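3.2 Track surface and lap-time spread

Dirt tracks are a joy to study for one simple reason: the racing surface at the end of the night is a different surface from the one the cars rolled out on. Clay that starts tacky and dark gets polished and dry in the groove, and drivers go hunting for grip up by the cushion or down at the inside tires. Anyone who has stood at the fence in July has watched this happen. What has been missing is a good set of numbers to go with it, and we think the Hollenstein and Allmont laps help a great deal.

We took transponder laps from 20 feature races, split evenly between the two speedways, and kept only green-flag laps. Laps within two circuits of a restart were dropped. That left a little over 4,000 laps to work with. For each race we computed the spread between the fastest and slowest quarter of the running order, then followed that spread from the first green flag to the checkered.

The pattern at Hollenstein is striking. Early in a race the field is tightly packed and the spread stays small, even with heavy traffic. Once the bottom lane goes slick the spread opens up quickly, and it keeps opening until a second lane comes in near the wall. Then it shrinks again! We did not expect a recovery that clear. Allmont, with its flatter corners, shows the same opening but hardly any recovery, and passing there in the closing laps comes mostly from lapped traffic. 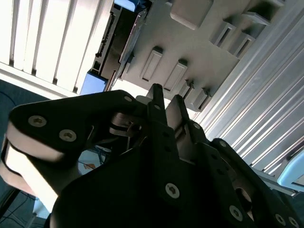 3.3 Moisture readings

Surface moisture was read at fixed points in turns 2 and 4 before hot laps, after the heats and right after the feature. All readings were made with the Rirero probe, pushed in by hand to the same depth each time. Thoa Quách took every reading at both tracks, so differences in technique between operators are not a concern in this data set.

Probe readings and lap-time spread move together well through the heats. The link weakens in the feature, when rubber and loose material cover the groove and the probe is mostly sensing the clay underneath. We tried a shallower reading at Allmont on April 12, 2025, and the match with lap times improved — enough that we would start there in any repeat of this work.

One result deserves special mention. Heavy watering before the heats did slow the drying of the bottom lane, as track crews have long said, but it also delayed the arrival of the top lane. A crew that wants two-lane racing in the second half of the feature may do better with a lighter pass and a longer pack-in. It is a wonderfully practical finding, and one that a crew can try on any practice night.
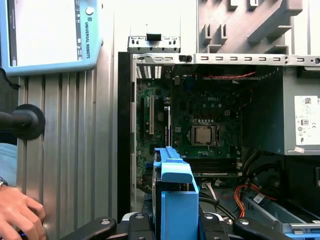
Figure 2. Universal Robots teach pendant beside a ribbed aluminum profile.

3.4 Tire choice

Tire compound was logged at the scales for every car in the features. Teams on the harder compound gave up time early and gained it back once the groove slicked over, with the crossover coming sooner at Allmont. Grooving and siping were left to the teams and were not recorded, and we suspect that some of the remaining scatter comes from there. The Trultura timing files do carry pit-stall notes for part of the season, and we plan to go through them next.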